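Lacing and first wear: Omstead Lows

1. Pull the laces out completely. I know, they come threaded, but the factory lacing is way too tight!

2. Start from the bottom eyelets and leave the first 3 rows a bit slack. My toes thank me every time.

3. Wear them indoors for an hour, with the socks you'll really use.

Note: the tongue slides left on my pair, so I run the lace through the little loop.
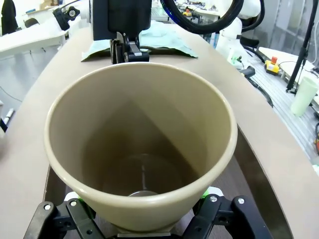 4. Still rubbing at the heel? Give it another evening or two before you send them back.

Caution: please don't put them in the dryer (the glue hates it).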